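4.2 Open day at the Pandero site

The open day drew 16 visitors from Promolmont and Ueda. Each tried garment handling with the hand-held grippers for three minutes after a short talk.
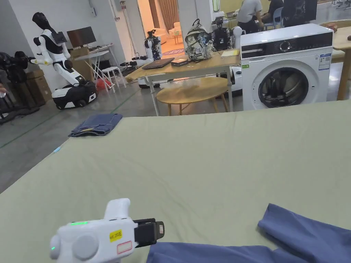 Photo: Yuto Yoshida / Pandero

Figure 3. Hand-held gripper over a blue garment on the work surface, open day, 12/6/21.

Sheet on the table throughout. Grip force left at the factory setting, no tuning between visitors. Most people closed the jaws to early and lost the hem.

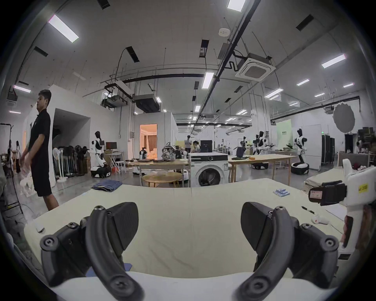 Second round, then, with two grippers and a partner. Slower but fewer dropped corners. Logs kept for about 400 grasps, denim coded seperately.

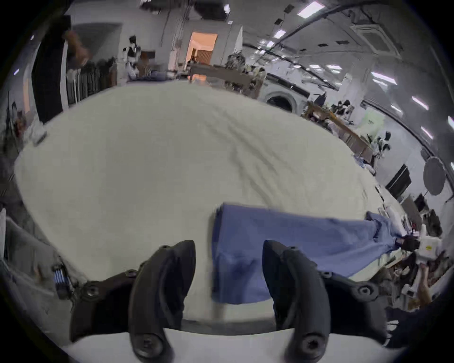

Yoshida felt the talk should have come after the first try, and that three minutes was too short to learn anything about sleeves.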